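Home Forum > Furniture & Finishes > Tables

Refinish the dining table or leave it alone?
Posted 12/04/2025 by pranholm_pete

So I bought a secondhand table in October for 91 bucks and I can't decide what to do with it. My wife likes it pale. I grew up with dark furniture and keep wanting to stain the thing walnut. We eat on it every night, two kids, lots of syrup. Has anyone gone dark and regretted it?
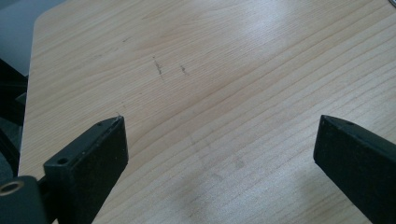

Tabletop, near the rounded corner

I already own a can of Nelov gel stain, so cost isn't a factor.

clovamom
Leave it pale! We went dark 7 years ago and I see every crumb and every smear — I wipe ours down before company and again after they sit down. Love the color, hate the upkeep.

E. Öztürkmen
Disagree with clovamom. Crumbs show on anything. Before you open that can, find out if it's solid, veneer or laminate. Look at the underside. If the grain doesn't carry through, put the sander away.

pranholm_pete
Ekrem, how thin is too thin? Seller said "real wood" and that was the whole conversation.

E. Öztürkmen
If you have to ask, hand sand only. I went through a veneer on a Kocsis sideboard with 21 people coming for dinner the next day. Tablecloth.

clovamom
Still voting pale. Your wife is right, Pete.

pranholm_pete
She's reading this over my shoulder, thanks a lot. Going under with a flashlight tonight.

Recent threads
Gel stain still tacky after 6 days
Water rings on oak, mayo or iron?
Felt pads that stay put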